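Small tools in drawers: trays or piles?
Workshop & Garage > Storage

dovetail_dread
I inherited a Lindqvist chest, the tall one with the sticky bottom drawer, and I'm trying to decide how to fill it. My late uncle kept everything in coffee cans and could find any wrench in four seconds. I have labels and can find nothing. Do dividers help, or am I buying plastic to feel better?

rustbucket64
Dividers help if you sort by what it does and stop there. Hex keys get a slot, wrenches get a slot, and leave a slot or two open for whatever you buy next.

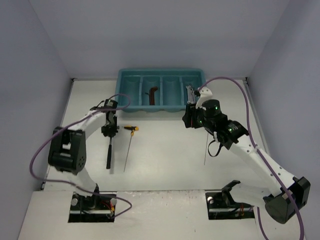

Hex keys in one slot, wrenches in another, two still free.

Sorting by size inside the slot is for people with fewer hobbies than me.

Godov
Disagree. If the sizes are mixed you've built a coffee can with corners. I use foam cutouts, one per tool, and I know at a glance when my brother-in-law has been over.

rustbucket64
And when you buy one new tool you recut the whole drawer. I've read your foam thread. It was 23 pages.

Godov
It was a good thread.

mrs_peg
Pegboard. I'll see myself out.

lesto_fan
Got the Lesto inserts last February. They fit a Grolow drawer fine and slide all over a Lindqvist, so get some grippy shelf liner while you're at it. Cost me 64 dollars for the lot, and the drawer still jams.

dovetail_dread
The drawer jams with nothing in it, so that's a wash. Where do hammers go in all this? They seem to defeat every system.

rustbucket64
Bottom drawer or a hook. Before you buy anything, lay the whole lot out on a table and look at it. You'll find out what's too long for a slot pretty fast.

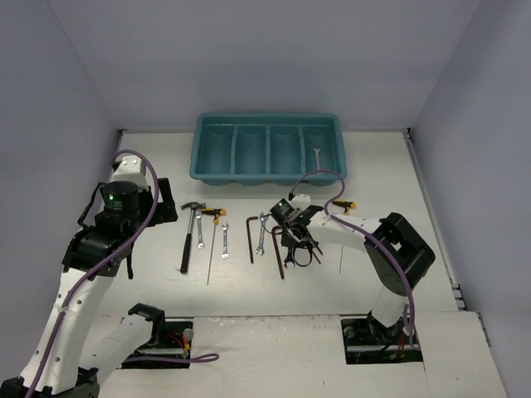

Layout stage. Claw hammer on the far left, one wrench in the tray.

Godov
Measure the longest tool first, then the drawer. People do it the other way and end up here asking about returns.

mrs_peg
You know what takes a hammer of any length? – Pegboard.

dovetail_dread
OK, going with plain trays and liner for the top three drawers. The bottom one is getting a coffee can until I can plane the runners.

Godov
I'm unsubscribing from this thread.

lesto_fan
You said that in the foam one too.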